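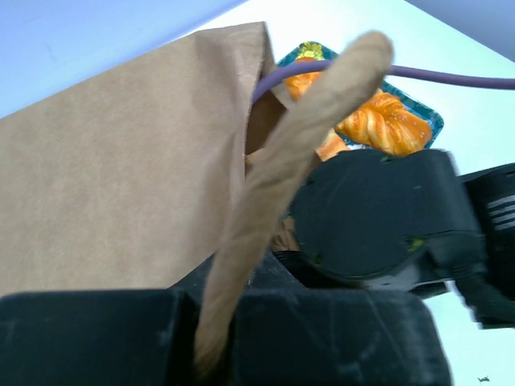 Is it worth joining a bread subscription if you live alone? For me it was, once I started freezing half of every loaf.

3 Feb 2023 — by the author

I signed up with Dalari in December. They bake in Plillton and deliver on Fridays. The first loaf went stale by Monday, so now I slice it the same night.

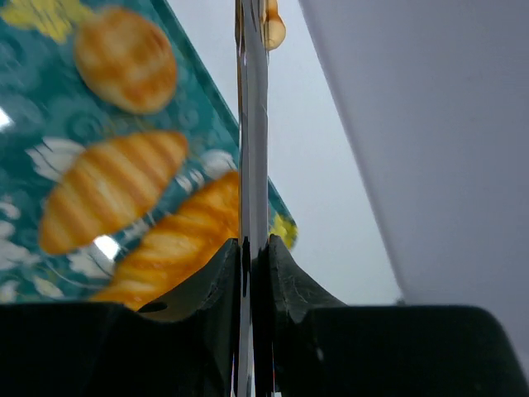
The slices go into the freezer flat, with parchment between them, and straight into the toaster from there. Rye freezes best. The seeded one dries out — I eat that fresh.

I've spent $67 so far and plan to keep going.

This site uses cookies. OK

2 comments

crumbly: Do they deliver to Grakbridge?

oatsandrye: Not yet, I asked last week.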